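Garment Care and Linen Handling
Unit 6: Folding Soft Tops with Long Sleeves
Course handout, Drulholm Evening School
Instructor: Anikó Balogh

6.1 Scope

This unit covers long-sleeved tops in thick or fuzzy fabric, in particular checked and plaid ones. Thin cotton shirts were treated in Unit 5. The folding sequence is the same up to the second sleeve, but the allowances differ. Thick fabric takes up more width at each fold, and a sleeve folded twice over the body leaves a ridge that shows on the shelf.

6.2 Surface

Either a hard table or a padded surface can be used. On a bare wooden table the garment slides easily and the sleeves can be drawn out with little force. On padding the fabric grips, so the garment stays where it is put, but wrinkles have to be lifted out and cannot be pushed. Allow at least 90 cm of clear depth.

6.3 Freeing the sleeves

Sleeves are straightened before the body. A sleeve lying across the body is taken by its edge, lifted clear, and laid outward from the shoulder. Check the point where sleeve meets body, as a twist here carries through every later fold. 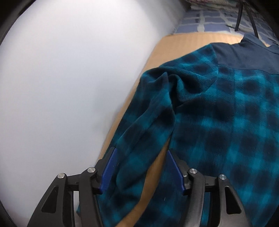 If the twist does not come out with one pull, put the sleeve down and open the shoulder by hand first. Repeated pulling at the cuff stretches the trim. Nyitrai (course reader, p. 161) recommends working from the shoulder seam down to the cuff in short strokes, and this is the method used in the practical test.

6.4 Laying out the body

Shoulders go to the back, hem toward the worker. Both sleeves angle down and away from the body, with a gap on each side. The hem binding is used as the reference line: once it is straight, the checks are compared against it. With blurred patterns, align to the binding only.

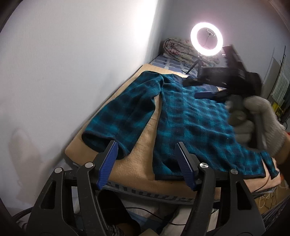
Diagonal wrinkles usually mean that one shoulder sits lower than the other. Raise the lower shoulder, then smooth from the collar to the hem. Cuffs are laid flat and closed last.

6.5 Folding sequence

1. Fold one side in to the center line, sleeve included.
2. Turn the sleeve down parallel to the side fold.
3. Repeat on the other side. The sleeves may touch but should not overlap.
4. Fold the hem up one third, then fold again to the collar.

Finished width is 36 cm for the Lunov shelf insert and 40 cm for open shelving.

6.6 Preparation for next session

Bring one long-sleeved top with a collar. Read Nyitrai, chapter on knitwear, up to the section on storage.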